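Lemergate grasp transfer - FAQ
Last updated 15 May 2018

Quick answers, mostly to stuff that keeps landing in my inbox. Longer ones in the write-up. - Nadja Marti

What's the question you're asking?
Does a grasp learned only in simulation hold up better if the arm gets a second view from the wrist? Side view alone vs side view plus wrist view. Same arm, same tasks, same training budget.

Which task are the pictures from?
Mug and bowl. Arm goes for the mug by the rim, one finger inside, one outside. Bowl is there to get in the way.
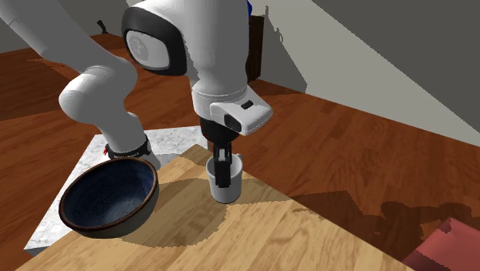 Rim grasps were picked on purpose. Handle grasps need the mug turned the right way, and we didn't want to be testing that as well.

How many demos?
200 per task, 3 tasks. All simulated, all driven by hand at Didcombe. 14 of the mug ones got thrown out, bad timestamps.

Do you randomise anything?
Light direction, wood texture, start position of the objects. Not the shape of the mug. Yes we know. That's the next round, August if the Furkholm machines are free.

Why are the shadows so jagged?
Low shadow resolution. Rendering was the slow bit so we turned it down. Tried it on high for one task, no difference in the scores that we could see, turned it back down.

What does the wrist view add?
Mostly the last bit of the approach. From the side the fingers can hide the rim just when you need it. From the wrist you get the rim and both fingertips togther.
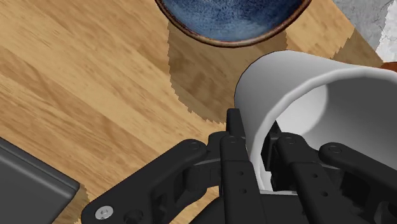
Policies trained on the side view alone tended to close early. Adding the second view fixed most of that on the mug task, less so on the other 2. No idea why yet, Akbari has a theory about depth but it isn't tested.

Did you try the wrist view by itself?
Yes. Worse than both. Loses the mug completly if the arm starts too far off.

Has it run on a real arm?
Not enough to quote. Please don't cite the transfer numbers from the old slides, the calibration was off.

Can I have the data?
Soon. Mug task first. Mail me and say which views you want, the full set is big.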